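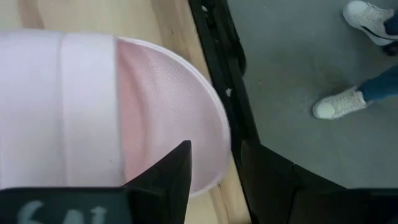

Pink mesh laundry bag with a paler band across it, on the wood-grain table.

Laundry and Shoe Corner – Gallery
Posted Tuesday, October 23, 2018

We have been sorting out how slides, socks and small washing get stored at the Woltdale house. Woo-jin Ham set out the things we use and Uthai Limsakul wrote the notes. More pictures will be added when the shelves are done.

The mesh bags are for anything that gets lost or stretched in the machine: socks, swimwear, thin tops. Fill them halfway and close them all the way. We bought ours from Prastach in May and have had no trouble with them. Hang them up to dry by the closed end. They should not go in the dryer.

Slides are next. We keep a black pair and a pink pair by the back door for trips to the yard. Both are the chunky kind with a wide strap over the foot.
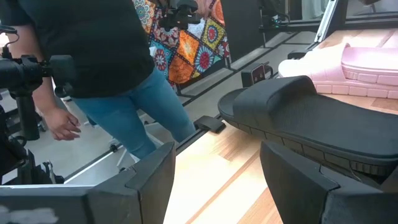 Grit collects between the blocks on the side of the sole, so an old toothbrush works better than a cloth. Use lukewarm water and a drop of dish soap, then stand them on their sides until the next morning. Keep them off the radiator – the last pair went hard and had to be thrown out.

For storage we looked at a fabric basket from Sollham and a plastic bin. The basket looked nicer but it held on to dirt, and it sagged after a few weeks by the door. 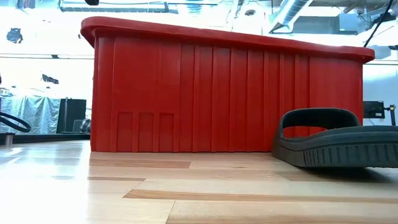 Plastic with ribbed walls keeps its shape and rinses out with the garden hose. Red is also easy to find in a dark hallway. Shoes go in soles down, clean ones only, and the laundry bags are folded on top. Dirty shoes stay on the mat.

The shelf for the bin will be 60 cm deep and will go to the left of the door. Uthai is still waiting on the brackets from Bondarchuk.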